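September, open day, notes written up at 6pm with sore feet

Well, that went better than the rehearsal! Doors at ten, and the corridor was full by quarter past. Rocío Lozano had the front desk and handed out 96 visitor stickers before they ran out, after which people got a biro cross on the hand like it was a school disco.

We put the simulator on the big screen in the Bramulton room, with me driving and Segundo Inga doing the talking (he's far better at it – I mumble). Kitchen utensils again, as they're the set everybody understands without a slide. The plan was to show the wrist view and the room view and let people shout out which they'd rather drive from. Wrist view won with the under-twelves. The grown-ups nearly all wanted the room.
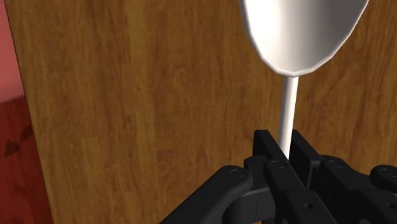
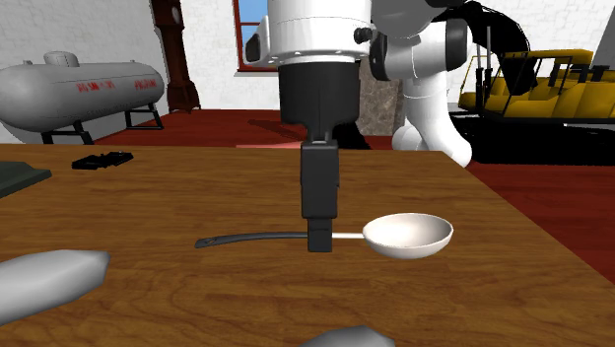 Questions I want to remember, before I forget them all:

- A lady from Wenier asked how many simulated runs we've got. 2,184 as of this morning, and 221 of those are long-handled things. She wrote both down, so I hope I read the sheet properly.
- Can it do forks? Asked 4 times by the same boy. Told him forks are in the queue. Forks are now in the queue.
- Why is there a digger in the room? Segundo gave a good little talk about random backgrounds and not letting the model get too used to one kitchen. Worth pinching for the Nasr talk.
- Does a long handle swing when you lift it by one end? Good one. I waffled about grip force. Need a proper answer, and maybe a side-by-side with two grip points.

Things that went wrong: the projector dropped out twice (the HDMI adaptor, same as last time, please can we bin it), and I had the friction setting left over from my own tests for the first half hour. Segundo spotted it. Changed back over lunch, settings file saved as openday_b on the shared drive.

The Ultell people stayed right to the end and want to bring their own models over, so I said to send the meshes first – last time we got one in inches.

To do: write back to Ultell, new adaptor, forks. Rocío has the comment cards in her drawer, I've only read half of them.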